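The Kitley lacewing is a small green insect of the order Neuroptera, found in hedges and gardens near Prirkwood. Úna Hanrahan described it in a paper of 222 pages on the lacewings of the Sial valley.
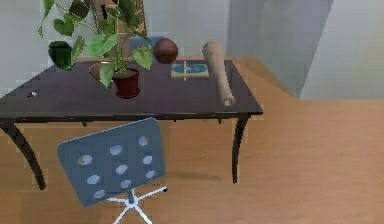

Adults are pale green and fly at dusk from May. Some come indoors in October and rest on the undersides of leaves. A trailing houseplant with broad, heart-shaped leaves, such as one in a small pot on a table, gives them shelter.

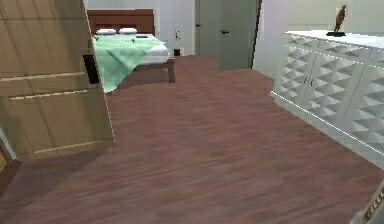
Open wooden door, bed beyond

The larvae eat aphids. A female lays up to 60 eggs, each on a thin stalk.

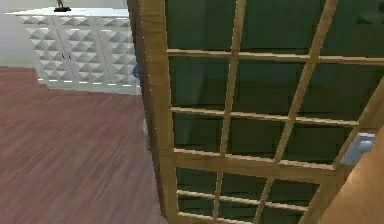
Glazed door with small panes

Joscha Ruppert's survey at Rudden recorded 3172 adults, most of them on hazel.
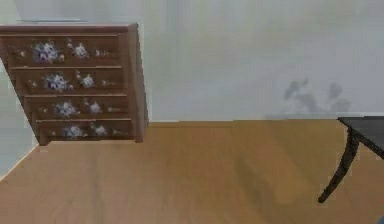
Wooden chest of drawers

There are 2 broods a year.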